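Call for Participants: Handheld Gripper Comparison Study
Stenar Manipulation Laboratory, Plikosholm

The Stenar Manipulation Laboratory invites adults to take part in a paid study comparing two designs of handheld gripper. Sessions begin in June and will continue until all places have been filled. No technical background is required. Applications from people who have never used a gripper or worked with robots are especially welcome.

Purpose of the study

The laboratory teaches robot arms to handle household objects from recordings of people doing the same work. The quality of those recordings depends a great deal on the tool in the person's hand. Two jaw designs are under consideration for the next set of arms. The first, known as Ki, has a short, stiff jaw. The second, known as Salley, has a slightly longer jaw with a softer closing action. The study will measure how quickly people learn each design, how often objects are dropped or have to be picked up again, and how tired the hands and forearms become over a session.

What participants will do

Participants sit at a table and use a pair of grippers, one in each hand, to complete short tasks with everyday items. These include food containers with latches, fruit-shaped objects, cups, folded cloths and small boxes. Some tasks can be done with one hand. Others call for both, such as holding a container steady while its lid is released. Each task is explained and demonstrated before it is recorded, and participants may practice until they are comfortable.

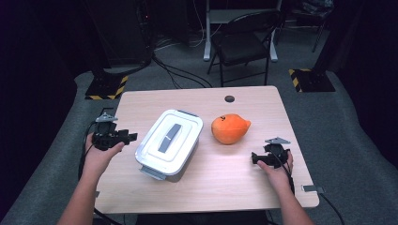 Each participant attends 3 sessions. The first is given over to training and practice. In the second and third, the participant completes the full set of tasks, once with each design. The order in which the designs are used is assigned by the laboratory and cannot be chosen. Sessions start at 9:30 a.m. or 1:45 p.m. and last two hours, including two rest breaks. Additional breaks may be taken at any time on request.

At the end of the second and third sessions, participants fill out a short questionnaire on comfort, grip effort and ease of control. There are no right or wrong answers, and individual results are not ranked or shared with other participants.

Who may apply

Applicants must be at least 18 years old and able to follow spoken instructions in English. They should be able to sit at a table for 30 minutes at a time and to open and close both hands without pain. Left-handed and right-handed applicants are equally eligible. Corrective lenses may be worn.

Persons who have had surgery on the hand, wrist or elbow within the past year are asked not to apply. Current employees of Stenar and members of their households are not eligible.

Participants should wear short sleeves or sleeves that can be rolled above the elbow. Rings, watches and bracelets must be removed before recording starts. A locker is provided.

Payment

Participants who complete all sessions receive $515. Those who withdraw early will be paid for each session attended, at the rate stated in the consent form. Parking is free. Bus fare will be refunded on presentation of a receipt.

Recording and privacy

Sessions are recorded on video, together with the position and opening of each gripper. The cameras are directed at the table and the hands. Should a participant's face be recorded, it will be blurred before the material is used for analysis or training. Recordings are stored under a participant number, and names and contact details are kept separately. Participants may ask for their recordings to be deleted at any time before the data set is closed. The closing date will be given in the consent form.

Participation is voluntary. A decision to withdraw will not affect eligibility for later studies.

How to apply

The study has 200 places. Application forms are available at the Stenar reception desk in Plikosholm or may be requested by mail from the study coordinator, Suha Kassab. Please state your preferred session time, your dominant hand, and any dates on which you are not available. Applicants will receive a reply in writing whether or not a place can be offered.

Questions about the tasks or the equipment may be directed to Marwan Obeidat, who is responsible for the gripper program. Questions about consent, payment or the handling of recordings should be addressed to Elspeth Moncrieff, Participant Services, Room 103.

Applicants who need step-free access or other arrangements are asked to note this on the form so that a suitable room and table height can be reserved.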